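Table finish, second coat

The second coat of Nelline went on in October, thinned the same way as the first. I left it 137 hours before putting any weight on it. The tin says 97, but the room is cold at night and I was in no hurry.

Sheen is satin. Under side light the grain still reads clearly, apart from the strip where the glare falls – a gloss finish would have been worse there.
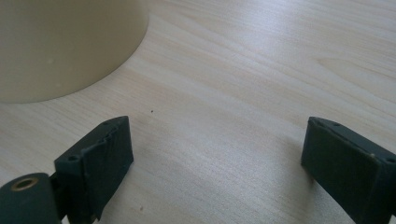
Dragica Ristić wrote to ask whether two coats are enough for a table that gets used for meals, and said she would have gone to three with a light sanding before the last.

Possibly. A third coat adds build, and build hides figure in a pale wood. I will check for rings in spring and recoat only if they don't wipe off.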